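Keeping the Lights On at the Zieliński Building

Lowri Maddocks had put the kettle on before I got my coat off, and by the time I found my notebook she was already well into a story about the boiler. That is how a visit to the leasing office at the Zieliński Building tends to go. She has managed the place, right on the edge of downtown Gilldale, long enough to have handed keys to people whose parents she also handed keys to, and she talks about the apartments the way other people talk about their cousins.

"There are 60 of them and they've all got their own temper," she told me, pouring. "The corner ones are drafty but you get the sunset. The ones over the alley are quiet as anything, except on trash day, and then you'd think the world was ending. I tell people that when they come to look. I'd much rather they heard it from me than found out in their pajamas."

I had come to ask about renting in an older building, and what a person ought to know before signing a lease in one. We did get to that, eventually. First we had to go through the history of the lobby floor, which she had refinished against the advice of the owners at Butent, the family firm that bought the building from the last of the Zielińskis. She was right about the floor, I should say. It's lovely. 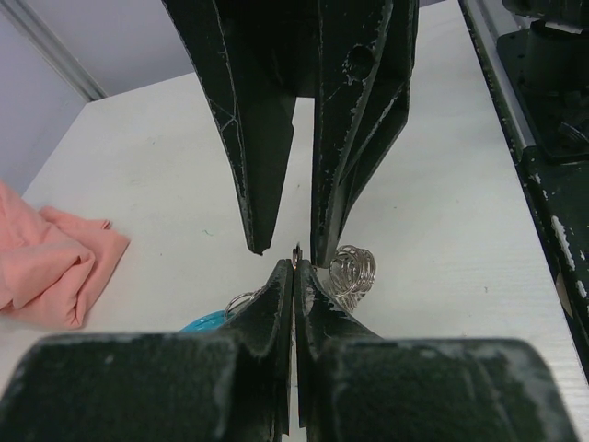

"Butent let me have my way on most things now," she said, "and I try to be reasonable about it. I asked for new windows on the north side and I got them. I asked for a roof garden and I got a bench." She laughed at that for a good while. "It's a nice bench, though! Benito sits on it every evening."

Benito is Benito Cifuentes, who looks after repairs, and who came in halfway through our talk to return a ladder key and stayed for a cookie. I asked him what goes wrong most often and he didn't have to think. "Faucets," he said. "People live with a drip for months because they don't want to bother me. Then it gets into the cabinet and I'm replacing the whole bottom shelf. Please, bother me. I like faucets."

Lowri nodded all the way through this. Her own advice for new renters starts in much the same spot. She likes people to run every tap when they view an apartment, open and close each window, and stand still for a minute with the door shut to hear what the neighbors sound like. "Come twice if you can," she said. "Come on a Saturday morning and then again after supper on a weeknight. It's the same apartment and it isn't the same apartment at all, if you see what I mean."

She is just as firm on paperwork. The lease at the Zieliński Building asks for 60 days' notice before moving out, which catches people now and again, and she has taken to reading that line aloud at every signing with her finger under it. She does the same with the part about who pays for heat (the building does) and who pays for electricity (you do).

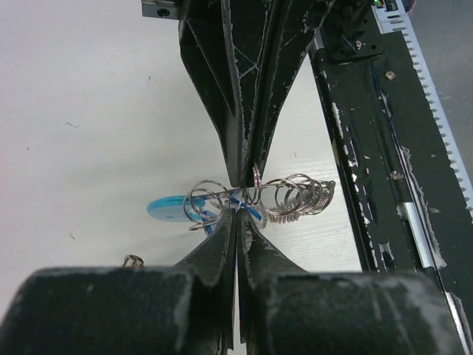 "I had one young man who nodded at everything I said, very polite, and then called me in a panic because he'd taken a job in Pisness and had to be there in a couple of weeks," she said. "Well, we sorted it out. There was a nurse on the waiting list who was glad to come early. But you can't count on a nurse every time, and I told him so, and he sent me a postcard later on, which I've still got somewhere in that drawer."

The waiting list is a real one, kept in a green ledger as well as on the computer, and it runs longest for the studios. Rents have gone up like they have all over town, and Lowri doesn't pretend she enjoys writing those letters. She sends them out in March, well ahead, with her phone number at the bottom, and she spends the next week or so on the phone. "Some of them are upset and they have every right to be. I go over the numbers with anyone who wants to. Now and then we find a smaller place in the building that suits them, and now and then we don't."
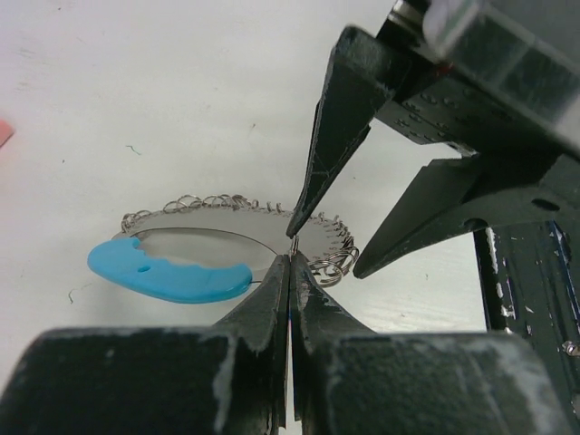 The view from upstairs

Tarık Ekinci has rented on the top floor for most of his working life, and Lowri walked me up to meet him - there are two elevators, but she prefers the stairs so she can check the light bulbs. He had moved in meaning to stay a year. "Then I got used to the light in the kitchen," he said, "and after that I got used to the people, and it got hard to imagine packing."

He pays more than he used to and says so plainly. He has looked at newer buildings out past the highway, with the gyms and the package lockers, and some two or three of them tempted him. What kept him was partly the short walk to the market and partly the fact that his next-door neighbor, Nevzat Bozkurt, plays backgammon. "He's terrible at it," Tarık said, loudly enough to carry through the wall, and a voice from the other side disagreed.

I asked Tarık what he would change, if Butent were listening. He wanted better bike storage, since the basement racks are packed in so tightly that getting yours out means moving three others. Lowri wrote it down on the back of her hand. He also wanted the laundry room open later in the evening, and she said she'd see, in the voice of somebody who has been asked before.

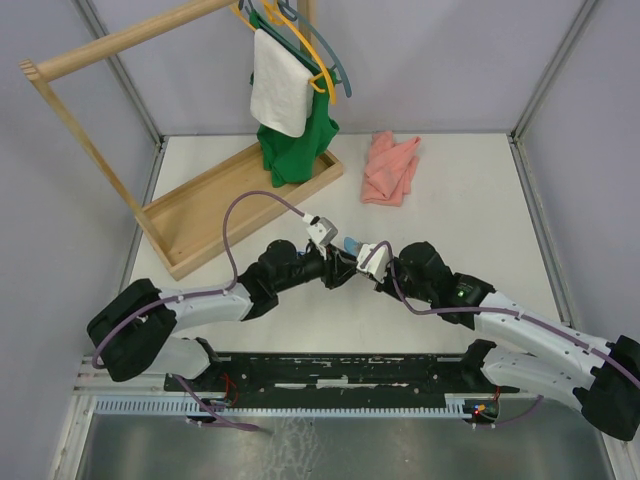 Gilldale Neighbor - November 2024 - Page 2

On the way back down I asked whether she had ever thought of running one of those newer places herself. She'd had an offer once, she said, and had gone as far as touring the model unit. "Beautiful countertops. I couldn't fault a thing in it. I came home and Benito had the hall radiator in pieces all over the carpet, and I thought, oh, I'd miss this, wouldn't I?"

She wanted me to pass along one last thing for people who are hunting right now. Ask to meet whoever fixes things. Ask them how long they've been there and what they'd do about a stuck window, and see whether they brighten up. She also said to call the office in the morning if you'd like to see a studio, and to be patient with the buzzer, which needs a good long press.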